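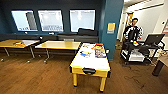

The first time my stepdaughter called me by my first name in front of her teacher, I went bright red and started talking about parking. She was nine, I'd been living with her dad for five months, and I had no idea what I was supposed to be. I'm a bit clearer now, four years on, but only a bit.

I've been asked to write about step-parenting a few times and always said no, mainly because I didn't want her reading it. She's thirteen now and has given permission, on the condition that I don't use her name and that I mention she was right about the curtains. She was right about the curtains.

What I got wrong at the start was trying too hard. I baked. I bought a hamster book when there was no hamster. I said yes to every single thing she asked for, so that by the second month we had a child who went to bed at eleven and a father who was quietly furious with me. He and I had our first proper row over a packet of biscuits (it wasn't about the biscuits, obviously).

It was Viola Cattaneo who sorted me out. She runs a group for step-parents in Mulow, and I'd gone along expecting leaflets. She asked me what I did with my stepdaughter when I wasn't trying to make her like me, and I couldn't come up with anything. So she told me to pick one dull job a week and do it with her, no treats attached. We went to the tip. We went to the tip a lot! Somewhere on the Drimau road, with a broken clothes airer across the back seat, she started telling me about a girl at school who'd stopped speaking to her. I kept my eyes on the road and said "oh right" in what I hoped was a normal voice.

The harder part has been her mum. We're fine now, we even share a calendar, but for the first year every handover felt like a job interview I was failing. I once wrote her a message of 300 words explaining why I'd let her daughter get her hair cut. She replied "ok". I read that "ok" out loud to my husband in 2 different voices to try and work out which one she'd meant.

Cristian Agudelo, another regular at the group, has twin stepsons and lives 155 miles from their dad, so his handovers happen in a service station car park. He says he used to sit there rehearsing small talk. Then one of the boys was sick on the other man's shoes, they had to clean it up together with a bottle of squash and some napkins, and they've got on pretty well since. I can't recommend that as a method, but I do think about it.

Discipline is the thing people ask me about most, and I still leave the big stuff to her dad. Phones, money, staying out - that's him and her mum. I do wet towels, and the tone of voice used on me personally. We agreed that one evening at the kitchen table with all three of us there, and she wrote it down and put it on the fridge, where it has since been covered up by a takeaway menu.

She starts her exam courses in September and has asked me, not her dad, to come to the options evening. I've been told I'm allowed one question and it can't be about parking.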